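FOR IMMEDIATE RELEASE

Jorkard Stores to open housewares exchange counter in Bunberg this October

Bring it in, swap it, take something home. No receipt needed

BUNBERG - Jorkard Stores will open a permanent exchange counter for used kitchen and household goods at its Bunberg branch in October. The counter takes plates, pans, cutlery, storage bins, trays, jars with lids. Customers get store credit or swap straight across for something already on the shelf. Doors at 9 a.m. on opening day, coffee until it runs out.

The counter follows a trial at the company's smaller shop in Lotier, where 873 households signed up. Most came back more than once. Kitchen drawers were the big one. People clear a drawer, bring the lot in a bag, go home with one good knife.
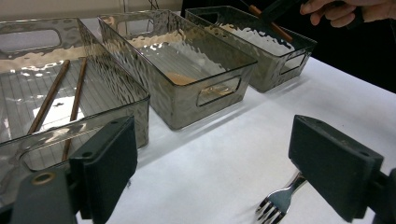

Storage bins, chopsticks and a fork on a table

"We thought we'd get chipped mugs. We did get chipped mugs," said Vogler. "But also full dinner sets, baking tins still in the sleeve, a fish kettle. Somebody in Lotier now owns that fish kettle and I hear it's been used."

How it works. Goods come in clean and in one piece. Staff at the counter look them over, give a grade, A or B, and print a credit slip. Grade A goes out on the shelf the same day. Grade B goes in the swap bins, one for one, no slip. Anything that can't be graded goes home again with the customer or into the recycling out back, customer's choice.

Credit slips are good for 7 months and can be spent on anything in the store, new or used, except gift cards and bottled gas. Slips from the Lotier trial will be honored at Bunberg. Please bring the paper slip, the till can't look them up by name yet.

Not accepted: anything with a plug, non-stick pans with a scratched surface, baby bottles, plastic cutting boards, loose blades. Knives have to be wrapped. Glass is fine but please pack it, the counter had a few bad mornings in Lotier.

The exchange takes over the old garden corner at the back of the Bunberg store, next to the Ehlers Street entrance. Garden stock moves up front by the registers and will be there year round. Shelving and counter were built by Ehlers Joinery, a Bunberg firm, mostly out of fittings from the store's former stockroom. New lighting is going in now. Expect some noise in the aisle until teh work is finished.

Jorkard is putting 3000 dollars of starter stock on the shelves so the first customers have something to swap for. It's a mix of returned goods, display pieces and discontinued lines, storage and tableware mainly. 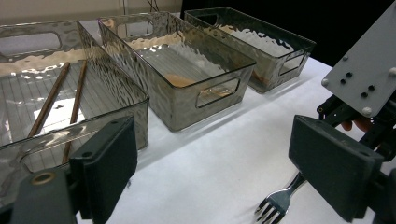

Gray storage bins and wooden chopsticks.

The counter will be staffed by 2 people during regular store hours and closes one hour before the store does, so slips can be spent the same day. Large loads, meaning more than a car trunk, need an appointment. House clearances too. Ask at the service desk or call ahead.

"The grading is what people argue about," Vogler said. "Fair enough. It's their casserole dish. So the rules are going up on the wall, big letters, same rules for everybody."

A decision on further stores comes after the winter. Lotier keeps its own smaller shelf in the meantime but will stop issuing credit once Bunberg opens, straight swaps only. Customers in Lotier with questions about that should talk to the shop directly.

Opening day also has free knife sharpening from 10 a.m. to 1 p.m., limit two knives each, and a table of odd lids. If you've got a pot with no lid, measure it before you come. Parking behind the store is free as usual, the side lot on Ehlers Street is closed for deliverys until noon.

About Jorkard Stores
Jorkard Stores sells housewares, hardware and garden supplies from its branches in Bunberg and Lotier. Family owned.

Media contact
Ludger Vogler, Store Programs
Jorkard Stores, Bunberg
Interviews by phone, mornings preferred. Photos of the finished counter available on request after opening.

###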